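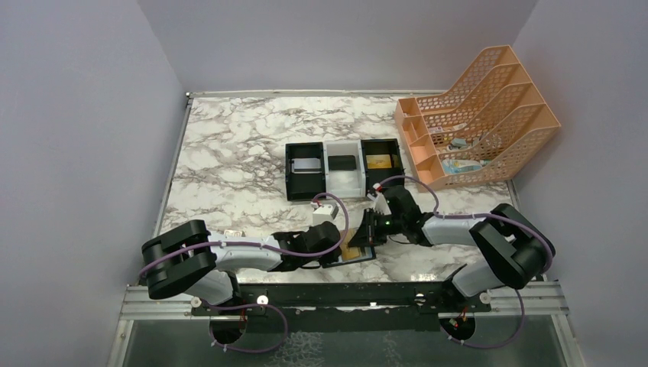 Planner goes the long way round when both arms work near the bins

Posted in: Software > Motion planning > Two-arm setups

Baptiste Royer
Two arms on one rail, marble-pattern table, three small bins in a row in the middle and the orange file organizer at the back right. Control and perception both run on Oltska, planning is Tak. Left arm goes for the flat dark thing with the yellow edge in front of the left black bin, fine on its own. As soon as the right gripper is parked in front of the other black bin the left plan takes ages, or comes back with a silly swing up over everything. Sometimes no plan at all. Nothing actually touches, there's loads of room by eye.

Sampling limit is 128, tried doubling it, just slower. Bins go in as solid boxes, organizer too. Cables aren't modelled. Is it the padding? Or do I have to plan the arms together? Need it sorted by tomorrow evening ideally, sorry for the rush.

Marit Kvam
Padding, almost certainly. Had teh same thing with Tak. The default grows every shape, and it grows both arms as well, so between two grippers you pay for it twice. Look at the collision view with padding switched on (it's off in the viewer by default, annoying). If the grown shapes overlap at the start pose the planner has nowhere to begin -- that would be your "no plan at all".

What I'd do:
- drop the padding on the grippers only, leave the links alone
- make the bins open boxes, floor plus walls. A solid box means you can't plan into them anyway, and you'll want to
- keep something fat around the cables. Yours arch up over the links, so if they're not in the model that big swing is the bit I'd worry about, more than the slow planning

Then put the limit back to 128 and time it again. Planning both together works but it's a lot more to debug, I'd leave it for now.

Otakar Jelínek
just move the right arm home before the left one starts?? slower but it works, we did that for 2 months

Thibault Perrin
What Marit said. Also check whether perception is adding the right arm to the scene as an unknown object. If the self filter lags behind the joint readings you get a ghost blob next to the gripper and the planner steers round it. Easy test -- freeze the scene, plan 5 times, unfreeze, plan again and compare. If frozen is quick it's the filter and the padding is only part of it.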